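Taking gear into the Tarville tennis open, what gets through the gate?

Posted by baselinebetty

Hi all, my partner and I have ground passes for the Tarville Open in December (first time for both of us, very excited!) and I'm trying to sort out what we can bring. The ticket email just says "clear bags preferred" and then goes on for ages about parking. Can we take our own lunch in? And is it worth paying the extra for a seat on Cludon Court, or are ground passes enough to see decent tennis in the first round? We're driving up from Pukosow and want to make a proper day of it. I'd also like to get a ball signed if that's still a thing people do.

netcordneil

ground passes are heaps for round one. outside courts are where its at. food was fine last year, glass wasnt. take a hat

Moonballer79

I've been going since they moved it off the old grass courts, so here's my two cents' worth.

Skip Cludon Court on the early days. A seat was 70 dollars more than the ground pass when I last looked, and you get the top seeds knocking over qualifiers in under an hour. Lovely if you've got a favourite, otherwise you're paying to sit still. Courts 5 to 8 have bench seating right up against the fence and you can hear the players muttering at themselves. I watched a second-round doubles there that finished 17 games all in the last set (old rules, obviously) and I still go on about it at barbecues.

As for getting in, allow about 20 minutes at the main gate if you turn up before play starts. The Halász Street gate is quicker but it's a longer walk from the car park. My own routine goes like this:

Bag. I use a see-through one with fabric edging, and they wave me along after a quick squiz. Check the size limit on the tournament site before you buy anything, it changed on me once.
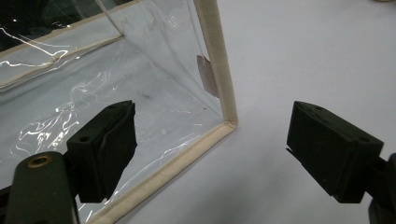

Sunscreen. Roll-on or a small tube. They took a big aerosol off the bloke in front of me and he was not happy.

Lunch. Sangas and fruit are fine, and there are taps behind Court 6 for your water bottle. The hot chips are good but the queue at the change of ends is criminal.

Autographs. Bring your own marker and one of the oversized balls, and hang around the practice courts in the morning. Players are much more relaxed then than after a match, especially one they've lost.

baselinebetty

Thanks both! Ground passes it is, and I'll head for Court 6 first. Does anyone know if they let you back in if you duck out to the car?

Moonballer79

Yep, get your hand stamped on the way out. Last re-entry was 6 pm when I went.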